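Small Parts Handling, Session 2: Trays, Bins and Loose Leads

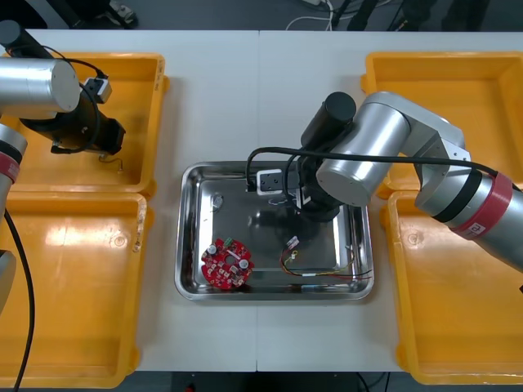 Booker Lyons
Instructor, Bench Assembly, Ernesmont Technical Program

Sorting starts from the tray. Boards, harnesses and small hardware go into the steel tray first, and from there into the yellow bins on either side. Start with the bins empty. Scuffs on the floor of a bin are fine, cracks are not.

Boards. Hold a round board by its edge. Keep fingers off the capacitors and do not lift by the connector. The red board in the tray has a scalloped outline, so check that no point of the edge is caught under a lead before you pick it up.

Harnesses. Thin leads curl and spread out. Pick up the harness near the connector, let the leads hang, then lower them into the bin – do not pull from the wire end.

Small round parts. Washers and screws look alike on a shiny surface. Turn the part over before you decide which bin it goes in.

Reading for Monday: Salcedo handout, page 25. Bin labels are in drawer 77. Lab sheets go to King-fai Poon in room 361.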